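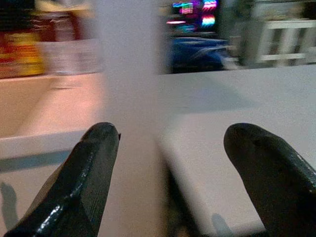

Can a company charge me up front to get my mortgage payment lowered?

In most cases they can't take a dime until you have a written offer from your lender and you've accepted it. There are carve-outs for some attorneys, and that's the part everybody ends up fighting over, so read on.

Foreclosure and Loan Help > Upfront fees, again

porchlight_506
Okay so that question was mine from the other board and the mod moved it over here, hi everybody. Longer version. I'm two payments behind on my house in Ekdale (hours got cut, then the truck died, you know how it goes). Got a letter from an outfit called Prollura Home Relief saying I was "pre-selected" for a modification. I called. Very nice guy. He wants $3000 before they open a file, and he said I should stop talking to my servicer so I don't "confuse the negotiation." I haven't paid. My sister thinks I'm nuts for even calling them. Has anyone dealt with these people?

grumbleweed
Don't pay. Telling you to stop talking to your servicer is the part that would make me hang up. Your servicer is the only one who can change your loan!! While you're not answering, the clock keeps running and the notices keep coming, and you've handed your next two payments to a stranger.

Call a HUD-approved housing counselor. Free or close to it. They fill out the same packet Prollura would fill out, and they'll sit with you while you do it.

dmk_badgate
I'm going to be the unpopular one. I paid a law office in Badgate when I was in this spot and I'd do it again. She was a real attorney, licensed in my state, the money went into a trust account, and I got an itemized bill every month. I ended up with a lower rate and the back payments stuck on the end of the loan. Paying somebody for help isn't automatically a scam. I tried the free counselor first and waited 17 days for a callback.

grumbleweed
Sure, but you hired a lawyer. Porchlight got a mailer from a sales guy. Those are different animals.

dmk_badgate
I don't disagree with that. I'm pushing back on "don't pay anybody ever," which is what gets posted in here every single week.

porchlight_506
The guy did say they have an attorney "on the team." I asked for the name and he said I'd be assigned one after the retainer clears. Typing that out it sounds pretty bad, doesn't it.

tatu_k
Tatu Kariuki here, I used to do intake at a housing counseling office and I still hang around on this board too much. Yes, it sounds bad. Before you give anyone money, get the attorney's full name and bar number and look it up yourself on your state bar's website. Then call the number on the bar listing, not the one on the mailer, and ask that lawyer if they know your name or have ever heard of the company. I've had clients do this and the lawyer had no idea their name was being used.

Also please open every piece of mail from your servicer, even the ugly ones. I had people come in with a grocery bag of sealed envelopes and the application was in there the whole time.
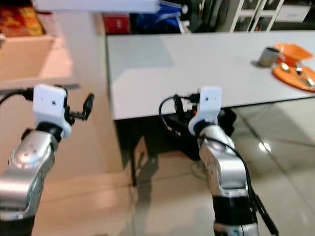
White table, arms on both sides

porchlight_506
Okay, I'm calling the servicer Monday on my lunch break. What do I even say? Last time I got transferred four times and gave up.

tatu_k
Ask for loss mitigation. Use those words. Tell them you want the full application and the name of your single point of contact if they've assigned one. Write down who you talked to and what time it was. When you send the packet, keep a copy of all of it, and if you fax, keep the confirmation page. Usually they want pay stubs, bank statements, tax return, and a hardship letter. The letter can be short. One page, what happened, what's changed, what you can afford now.

And ask if a foreclosure date has been set. At two payments behind I'd be surprised, but ask.

nyanda_mike
I'm over in Nyanda and got that same mailer last October! Mine said "FINAL NOTICE" across the top and had my loan amount on it. Scared my wife half to death. The loan amount is public record, by the way, anybody can pull it from the county. I was never even late on a payment lol

grumbleweed
That's how they do it. Looks like it came from your bank until you read the tiny gray print on the back.

porchlight_506
Just flipped mine over. "Not affiliated with your lender or any government agency." In the world's smallest letters. Ugh.

dmk_badgate
Fine, I'm with the crowd on this particular company. I still say a real lawyer is worth the money if you get served with papers or a sale date shows up. Legal aid is worth a call too if your income's low enough, I made a little too much to qualify.

tatu_k
Agreed on both. If you've been served, there's a deadline to answer and a counselor can't file that for you.

grumbleweed
Report the mailer while you're at it. State attorney general's consumer page, takes ten minutes. Scan both sides.

dmk_badgate
Will they do anything though? I reported a roofer once and got a form letter back.

grumbleweed
They might not call you. But complaints pile up, and a pile is what they look at when they decide who to go after. Costs you a stamp, or nothing if you do it online.

porchlight_506
Update from the break room. Got through at 12:20, only one transfer this time! No sale date. She's mailing the application and also emailing it, and I have a name and a direct extension. The Prollura guy left me two voicemails this morning saying my "spot" expires tonight. Not calling him back.

nyanda_mike
Save those voicemails and put them in the complaint.

porchlight_506
Oh good idea. Doing it tonight after dinner. Can the hardship letter be handwritten? Our printer's been dead since spring.

tatu_k
Handwritten is fine. Sign it, date it, and put your loan number on every page.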